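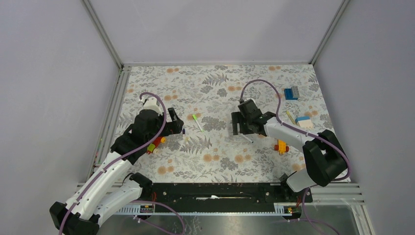

FLASH FICTION

Cycle 1437 stopped with the left arm over the ferns. Asnakech Negussie read the log before she touched the rail.

Fault 3, wrist torque. The left gripper had been told to close on the marker with the green cap. It had reported the marker held. The marker lay on the cloth.

She scrolled back. The same report stood at cycle 873, and the Lornov controller had passed it.

"Restart?" said the night desk at Detunum.

"No."

She locked out both arms, wrote the time on the tag and began again from cycle one.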